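Relevé du 17 octobre 2018, hall d'accueil, cloison vitrée courbe. Rédaction : Aldana Cisternas. Relecture : Wayne Tindall.

# Galerie : vitrages dépolis et marquages de façade intérieure

La galerie regroupe les vues retenues pour le dossier Plasau, consacré aux cloisons vitrées cintrées en zone d'accueil. Le lot comprend la vitrerie, l'ossature métallique et la signalétique adhésive. Les cotes sont données en millimètres. Les références de film renvoient au catalogue Antal, celles des profilés à la nomenclature Corkum, édition de septembre.

Le relevé porte sur trois points : continuité du bandeau d'un panneau à l'autre, lisibilité du marquage en vision oblique, tenue visuelle du dépoli en présence de reflets. Les mesures d'éclairement font l'objet d'un document séparé.

## Vue 1. Bandeau et logotype 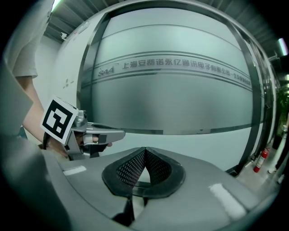

*Crédit photo : A. Cisternas / dossier Plasau. Reproduction soumise à accord.*

Panneaux dépolis, teinte vert-gris pâle, posés en courbe. Montant métallique sombre à gauche, ossature cintrée à droite. Le bandeau est délimité par deux filets foncés ; il porte le logotype « SAA » suivi de la raison sociale 上海安费诺永亿通讯电子有限公司, en caractères gris. D'autres caractères, de corps inférieur, se prolongent vers la droite et se perdent dans la courbure.

Au premier plan, carter gris bombé, ouverture noire en V garnie d'un textile maillé perforé, bordure épaisse. Deux reflets blancs sur le carter, le plus étendu à droite.

## Notes de pose

Hauteur nominale du bandeau : 200 mm, filets compris. Bord inférieur prescrit à 1 000 mm du sol fini au minimum. Entraxe courant des montants : 900 mm. Dans les parties cintrées, la nomenclature Corkum impose un gabarit de contrôle tous les 300 mm.

Le texte est découpé en un seul tenant par panneau. La pose se fait du centre vers les rives, à la raclette feutre, sur verre dégraissé au produit Prurnix dilué. Aucun caractère ne doit chevaucher un joint. Si la composition l'exige, l'interlettrage est repris sur l'ensemble de la ligne et non sur le seul caractère concerné.

En vision oblique, le gris sur fond dépoli perd en contraste. W. Tindall demande un essai avec la teinte immédiatement supérieure du nuancier Antal, sur un panneau isolé, avant toute commande. L'échantillon est à conserver avec la fiche de lot.

Entretien : eau claire et chiffon non pelucheux. Les produits ammoniaqués sont exclus sur les filets et sur les lettres.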